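Quem acompanha o blog sabe que desde março eu ando às voltas com o braço que quero pôr a arrumar a mesa do escritório. Enquanto a peça do punho não chega (a Flemasell promete, promete, e eu espero), resolvi construir primeiro a mesa toda em simulação, que sempre sai mais barato do que partir canecas a sério. Chamei Tresix ao projeto, e já vai em 1.469 linhas de código, quase todas escritas de noite, com chá ao lado.
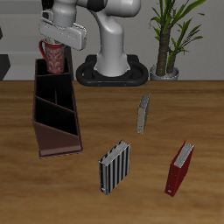
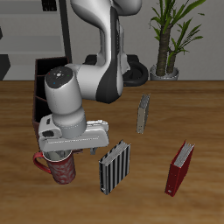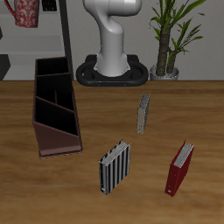
Três momentos do simulador, com as três pastas em pé sobre a mesa.

Zurndale deixou-me um comentário no artigo anterior a dizer que eu estava a complicar a vida: para quê pegar numa caneca com uma pinça paralela, se uma ventosa custa menos e perdoa mais? E acrescentou que, no lugar dele, começava por objetos direitinhos, como caixas de fósforos, e só depois passava à loiça.

Olhem, pensei nisso uns bons dias. A ventosa é tentadora, mas numa superfície curva eu não confio nela, e além disso já tenho a pinça desenhada (três versões, a primeira ficou horrorosa). O que faço é baixar um dos dedos para dentro da caneca e fechar o outro por fora, apanhando a parede. Parece simples! O problema é que uns milímetros de desvio chegam para o dedo bater no rebordo, e lá volta tudo ao princípio.

Na última ronda deixei o computador a correr 224 tentativas, cada uma com a caneca numa posição um bocadinho diferente, e fui jantar. Ainda não vi os registos todos, mas os primeiros 12 já me mostraram que tenho a massa da caneca mal definida – pus gramas onde o programa queria quilos, um clássico meu. Fica para corrigir amanhã, com a cabeça fresca.

Se alguém aí em casa já afinou o atrito entre borracha e cerâmica, escreva-me, que eu agradeço muito. Os ficheiros seguem na pasta Bainbridge, como sempre, assim que eu lhes der uma limpeza.

Última atualização: julho

Contacto | © Diário da Oficina | Voltar ao topo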